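Monday, late

Finished the Halline book on the bus and I'm no more convinced than I was at page one. It says a person can read 200 books a year if they "reclaim the margins of the day." I got through 16 last year and forgot most of them. What would I do with 184 more? The author also happens to sell a reading planner, mentioned in every chapter.

Still, I pulled a stack for August, same as I do every year, and it'll probably sit there same as every year.
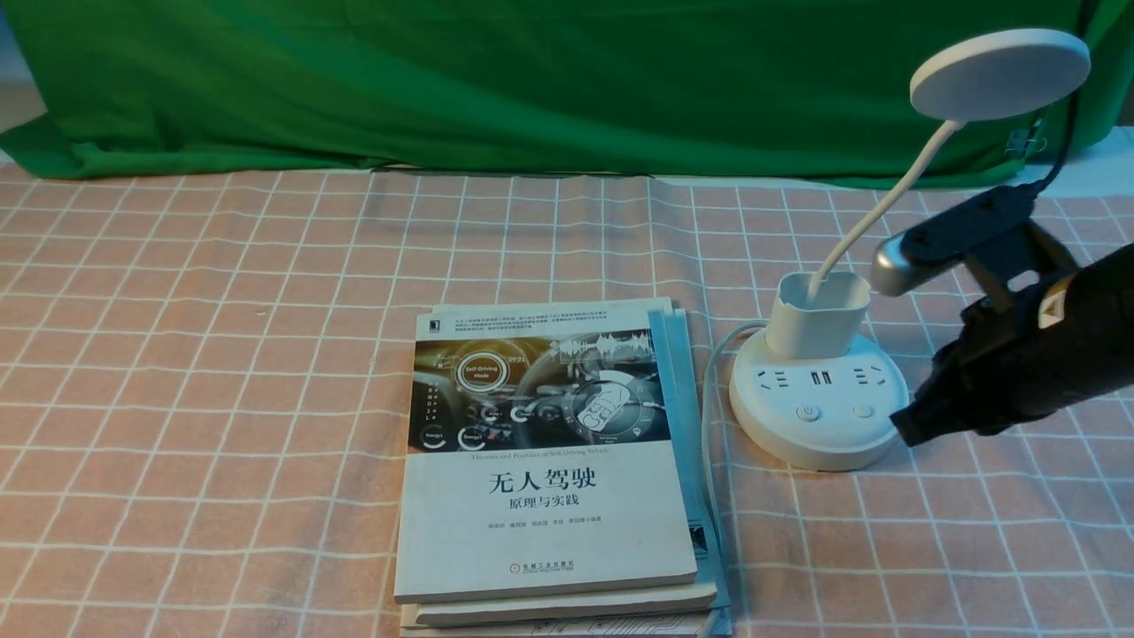 Shigeru Ebihara thinks I'm being unfair, that the number is only there to get people started and I always quit a plan before it has a chance to work. Maybe. He also paid for the Jastero app and as far as I can tell it mostly congratulates him.

My objection is to the timing business. Nine minutes here, nine minutes there. I tried it with the Iwasaki novel and kept losing track of which brother was which. Had to go back to the funeral chapter twice. A book like that wants an evening and a clear table.

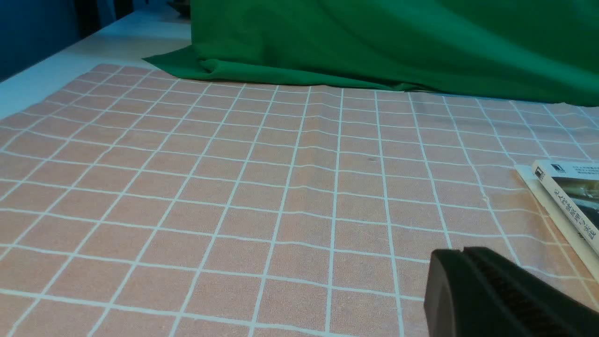
Rules for August (will not keep)

No counting. No app. Quit anything dull by chapter 5, including gifts. Read the Brilis essays before the library wants them back, though I suspect the reviews were written by his friends.

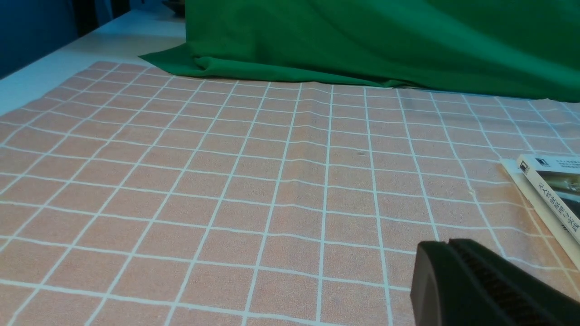 And no more books about reading books. I've said that before, and then the next one shows up with a nice cover and a promise on the back. Bed. The Iwasaki can wait until tomorrow.

Recent entries
Is the library's new catalog any better?
Tea that claims to help you sleep
Iwasaki, first hundred pages
Against bookmarks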